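Ticket 428: Traltska kitchen pack, arm stalls when taking a bowl to the microwave
Product: Zomerell simulator, Home plan
Opened by: Siiri Žukauskas
Status: waiting on customer

Hi all, me again (sorry!). I bought the Traltska kitchen pack in September, the 899 one with the support bundle, and mostly I love it. The drawers work, the hob works, the fridge finally works after your last patch. But I can't get the bowl task to finish and I've run out of ideas.

What happens: the arm picks up the bowl, carries it over towards the microwave and then just stops. No crash, no red text, the clock in the log keeps ticking along. After 200 seconds the run gives up with "goal not reached" and resets the kitchen.

Tried so far:
- restarted everything, obviously
- reinstalled the pack from Dokport, same thing
- swapped my own grasp settings for the stock ones, same thing
- ran it with an empty bowl, and that one finished! Twice!
- put the food back in and it stalled again

So I was thinking weight, but the fruit in the pack is hardly heavy, and the joint loads in the log look perfectly calm to me.

Reply from Tekleab support, 10:40
Thanks Siiri, that's a really useful list. Could you open the task file and tell us what the tilt limit is set to? It's on line 56 in the stock version. A view from the run would help too.

Siiri, 11:15
Line 56 says tilt_limit = 5, which I've never touched. Is that degrees? If so it seems awfully strict, mine leans more than that as soon as there's a lemon in the bowl. Picture attached, stock grasp settings, food in.
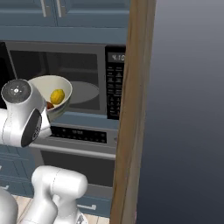 Can I change the tilt limit without losing my saved runs?
Saved runs keep their own copy of the task file, so a new limit only applies to runs you start afterwards.

Siiri, 13:05
Great, thank you! I've put it up to 20 and started a fresh batch before lunch. The first one got past the old sticking point and went for the door, so fingers crossed. I'll leave the rest going this afternoon and post the log when they're done. Could you keep the ticket open till then please?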